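DIVIDTON — November. Drostura, the small company I started to teach robots how to handle everyday household things, is opening its doors to paid demonstrators from the Dividton area, and I'm so happy to finally be able to say that out loud! Starting this month we have places for 17 people to come in, strap on a pair of hand-held grippers and do ordinary jobs at a table while our equipment records how they do them.

If you've followed us for a while you know we've been building up to this. Our first collection, which we call Laing, closed at 754 recorded demonstrations, all of them done by our own staff between other work (I did a fair number myself, and my wrists remember every one). It was enough to get our learning system started on simple pick-and-place. It wasn't enough to get it past the habits of the same few people, and we all happen to reach for things in pretty much the same way. I'm a fast grabber. I come in steep and close early, and for a while our test arm did that too, which was funny for a day or so and then became a real problem on anything with a handle.

So the new collection, Casilgate, is built on variety. We want left-handers, careful people, impatient people, people who cook every night and people who never do. You don't need any background in robotics or computers. Can you move a spoon from one place to another? Great, you're qualified.

A session is pretty simple. You sit or stand at a table, wear one gripper on each hand, and work through a list of short tasks at your own speed. The straps go around the hand and the cables run back along your arm, and after a few minutes most people settle into it. We keep dark curtains up along the sides of the recording area and put tape marks on the floor so that everything goes back in the same spot from one visit to the next.

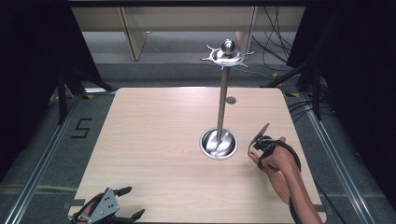
What we're recording, and why we need so much of it

Our system learns by example. We don't write out a rule for how to pick up each item — we show it people doing the job, over and over, and it works out what the good attempts have in common. That means the small stuff matters a lot to us. How far down the handle do you go? Do you line up first or adjust on the way in? Do you try again when the grip feels off, or do you make do? We want all of that, including the fumbles. Please don't apologize for a fumble! A recording where somebody misses, backs up and gets it on the second try is worth a great deal to us, and our own team was far too tidy about deleting those during Laing.

The task list for Casilgate has 11 families of tasks. Kitchen tools are the one I'm most excited about, partly because they look so easy. A flat wooden tool lying on a wooden table is a tricky thing for a machine. There isn't much height to grab, and the two materials can look a lot alike.
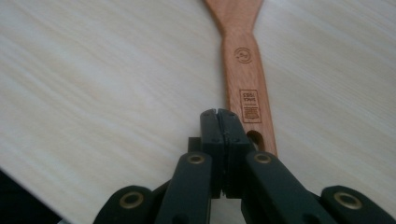

My favorite part of reviewing these recordings is the approach, the short stretch just before the fingers close. Two people can end up with the same grip and take completely different paths to get there, and the system needs to see both. We label every attempt by hand afterward with the item, the task and where the grip began and ended, and a second person checks the labels before anything goes into training.

We've also heard from people asking about privacy, and that's fair. We record your hands, your arms and the table. We don't record sound, and your name is stored apart from your recordings. You can ask us to remove your sessions at any point before the collection closes.

Sessions run 89 minutes, breaks included, with morning and late afternoon start times, the first one at 9 a.m. Demonstrators are paid for the full session even if they stop early. Wear short sleeves or something you can push up past the elbow, and leave bracelets and watches at home if you can, as the straps sit right where they would. Coffee is on us, though it stays out in the hallway.

To apply, stop by the Drostura front desk in Dividton or call and ask for the Casilgate sign-up sheet. Reporters who'd like to visit are welcome too, and yes, you can try the grippers.

About Drostura

Drostura is based in Dividton and develops learning systems for robots that work with household objects. Laing was its first demonstration collection. Casilgate is its second, and the first open to people outside the company.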